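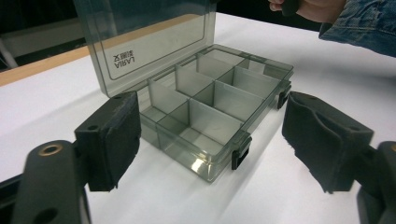

Search the archive Go

Re: Divided boxes for small hardware
Qiuyue Song – 21 November 2022

Faraji Rotich wrote:
> Has anyone kept M2 screws in one of the tinted plastic boxes with
> a hinged lid and two rows of compartments? I have 900 screws
> in mixed lengths and the Toltwood drawers are too deep for them.
> My concern is migration between compartments in transit.

Yes, since July. Migration depends on the gap between the top of the dividers and the closed lid. Check it before filling: put one washer of the thinnest size you own in a corner compartment, close both latches, invert the box and shake. If the washer moves to the next compartment, cut a sheet of thin craft foam to the inside of the lid rim and lay it over the dividers.

Mine failed with M2 washers and passed with M2 screws of every length. With the foam in, both pass.

Other notes:

Fasten both latches before lifting. With one fastened, the lid flexes at the free corner.

Label the floor from underneath. The tint makes small print hard to read through the lid – white paper with black text is fine.

I have not tried the Skinditz inserts. Léonie Royer may still have a set.

Qiuyue

2 replies Share 0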